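Two-Arm Bed Maker: Build Gallery

Dwynwen Foulkes and Emrys Maddocks, Hiltport

10 October 2018 was too early to call this a finished page, so it stays a gallery for now.Two-Arm Bed Maker: Build Gallery

Posted October 10, 2018

We are building a pair of arms that can tidy a bed. The project is called Eder and it lives in the shared workshop in Hiltport, with the bed trials done in a bedroom. Emrys Maddocks does the mechanical side and I do the wiring and the software. Wiring notes are on a separate page.

Cushions are the current job. Duvets come later.
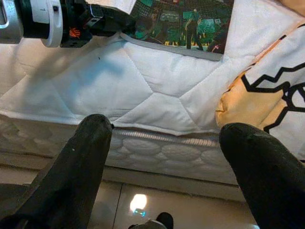
Fingers open at the side of the bed, with the patterned cushion on the right.

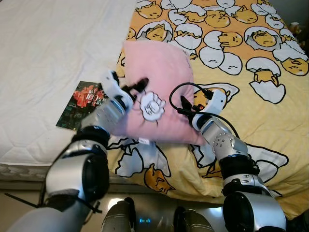 Both grippers on the pink cushion, over the yellow duvet.

The fingers have been the slowest part. The first set was printed at Hiltport in hard plastic and slid off anything with a smooth cover. Emrys drew a longer finger with a rounded tip in May, and we have kept that shape ever since. The tip has to get under an edge without catching on stitching, and a square tip caught on nearly everything we tried.

Grip force is set in software. Too little and a cushion turns when one arm moves ahead of the other. Too much and the filling gets squeezed to the middle and the cover goes slack at the corners. The setting we use is 20 on our own scale, which runs from nothing up to whatever the motor driver will allow before it trips. Hard objects need a different number and we haven't worked on those.

The two arms are run from one controller board, a Gurico. We began with a board for each arm and could not keep them in step. With a single board the moves are planned together, and if one arm stops then the other stops too. The stop button cuts power to both and is wired separately from the board.

Cable routing is still not right. A cable needs enough slack for the wrist to turn fully, and that slack can then snag on bedding. Emrys wants to run it inside the forearm, but that means stripping the wrist down again. I would like to try a flatter cable first. We have a reel of it from Zudard that has been on the shelf since the spring.

The trial log has 366 entries in it. Each one records the object, the starting position, the grip setting and what went wrong, if anything did. Most of the failures are on pick-up. Once both sides are held the carry is usually fine, and putting down only goes wrong if the arms let go at different times.

Still to do:

Move the cable or replace it.
Make 4 spare fingers so that we stop swapping them between arms.
Write a proper routine for plain white covers on plain white bedding, where the software has trouble finding the edge.
Tidy up the start-up script. It takes 2 goes to connect on most mornings.

The finger drawings are in the workshop's shared folder, under Eder. Use the newest file, as the older ones have the screw holes in the wrong place. Questions about the arms should go to Emrys, and anything about the controller to me.

Dwynwen Foulkes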